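Ticket 901: wrist camera episodes getting rejected on upload
Opened by: Lauri Miettinen
Assigned to: Jonas Hofstetter
Station: Lenard
Status: open, waiting on Jonas

Hi Jonas, me again, sorry! I'm trying to get the booklet pickup set finished on Lenard and the uploader keeps throwing episodes back at me. I did 20 this morning and 11 of them bounced with "wrist stream shorter than arm log." The other ones went through fine, same task, same settings, same me holding the controls, so I'm a bit lost.

Stuff I tried before bugging you:

Restarted the recorder. No change.
Restarted the whole station, arm included, and did the homing again. No change, plus I lost my coffee break to it.
Swapped the camera cable for the spare from the Wallner drawer. I got two good episodes in a row and got all excited, and then the third one bounced.
Checked the disk. Loads of room.

I also went back and played a few of the bounced ones. The start always looks good to me, fingers open, coming down over the booklet, no stutter that I could spot. It's the tail end where the video stops before the arm log does. My guess (and it is a guess) is that I'm hitting stop while the camera is still writing.

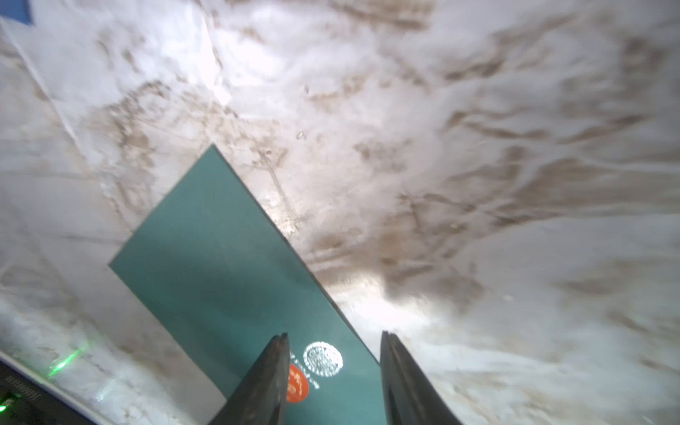 One more thing that might matter. I've been turning the booklet to a new angle before every episode, like the Grenum task sheet asks, and the slanted ones take me longer to line up, so those episodes run long. I haven't matched them up against the bounced list properly yet, but from memory most of the rejects were slow ones. Could there be a cap on the wrist stream somewhere? I remember you changing something like that on Flendar back in May.

Update, October 31, 2024: okay, so I tried waiting a little after letting go before I press stop. Short episodes all pass now, which is great! Long ones still bounce, though not every time, and I can't see what the lucky ones have in common. So maybe it's two problems and I've only fixed the silly one.

I've kept all the rejected episodes in the holding folder, please don't let the cleanup job eat them. If the arm logs are good I'd love to trim them to match the video and save the demos, some of those slanted pickups took me ages. Can you look at the recorder settings when you get a minute? I'll stick to the short episodes until I hear from you.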